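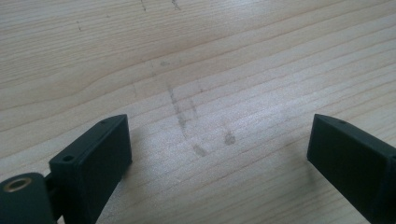
The pale table has taken over the American home. Walk through any furniture store and the dark cherry and the orange oak of the last generation are in the back, marked down, while the front windows are given to tops the color of oatmeal. Shoppers say they want something light and plain, but a light top is seldom plain. Look at the tight tan and cream lines at the upper left, and how they open into broad soft stripes farther down. Grain like that is what people in the trade spend their days matching, sorting and arguing over.

Much of the arguing goes on in Birnport, a river town that made church pews and school desks before it made anything for dining rooms. Schmieder is the largest shop left. It runs one shift, buys lumber from inside the state when it can, and ships 3,000 tables a year. When dark stain was the fashion, the color hid a great deal. A board with a gray streak could sit next to a pink one and no customer would know. With a clear finish there is no cover, and the sorting room has gone from a corner of the building to most of one floor.

Boards are laid out on long racks under lights meant to match a north-facing window. A sorter pulls them by color first and grain second. Four boards make a standard top. The set is shuffled, flipped end for end, and looked at again from the far side of the room, where a mismatch shows up fastest. A good sorter can set a top in a few minutes. A difficult batch can eat a morning, and the shop doesn't push, as a returned table costs more than the hours.

Returns are a sore subject. The most common complaint is color change. Pale wood yellows in sunlight, and a bowl or a place mat left in one spot all summer will leave its outline behind. Clerholm, the retailer that takes most of what Schmieder makes, now puts a card in every box asking buyers to move things around for the first eight weeks. Sales staff say few people read it. The calls start in June, when the sun comes in higher and stays longer.

The other complaint is that the table isn't used for what it was sold for. Dining tables are tested for plates, glasses and elbows. They are bought by people who will eat at them twice a week and do everything else at them the rest of the time. They hold sewing machines and tax returns. They get glue on them.

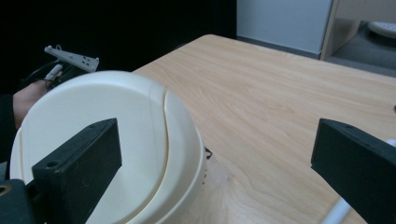
Photo: Clerholm

Retailers noticed this before the makers did. Clerholm began to ask customers what was on the table when they got home from work, and the answers read like a junk drawer. Mail came first. Then chargers, medicine, pencils, dog leashes and small containers to keep the rest from spreading. Dinner was a long way down the list. The company passed the answers along to Birnport and asked for a tougher finish.

A tougher finish is easy to make and hard to like. The strongest coatings lay a film over the wood that shrugs off nail polish remover and hot mugs, but they leave a shine, and a scratch in the film can't be fixed at home. Oil looks better and can be touched up with a rag. It also lets in every drop of red wine. Schmieder tried four finishes over the course of a year and settled on a hard wax that sits between the two. It needs a new coat now and then, and the shop admits that most owners will skip it.

There was less agreement about cords. A hole in a dining table struck the older hands at the shop as vandalism. They had spent years rejecting boards for knots smaller than that. Clerholm's buyers pointed out that laptops were on the table whether the shop liked it or not, and that cords hanging over the front were getting tables dragged and corners chipped.

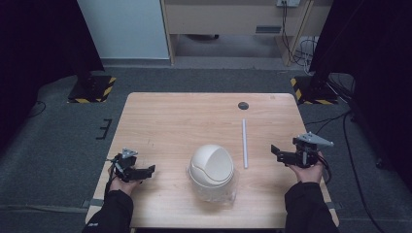
The compromise was to offer the hole as an option, drilled to order, toward the back of the top. It outsold the uncut version in apartments and lost to it everywhere else. Some buyers ask for one and later order a wooden plug to close it. The plugs are cut from the scrap of the same boards, so they tend to match.

One of the bigger orders for drilled tops came from Caketura, a chain of bakery cafes that wanted long tables where people could sit with a computer and a slice of something. Cafe tables get wiped dozens of times a day, and wax doesn't stand up to that. Those tops went out with the film finish after all. Customers don't appear to mind the shine, and the staff like that frosting comes off.

Back in the sorting room, the worry is supply. Pale, even lumber costs more each season, and the boards with streaks pile up along the wall. The shop has started selling a line made from them, with the color left as it falls, at a lower price. The first tables are in stores now, near the back, next to the cherry.

Magazine > Home Life > Furniture > Features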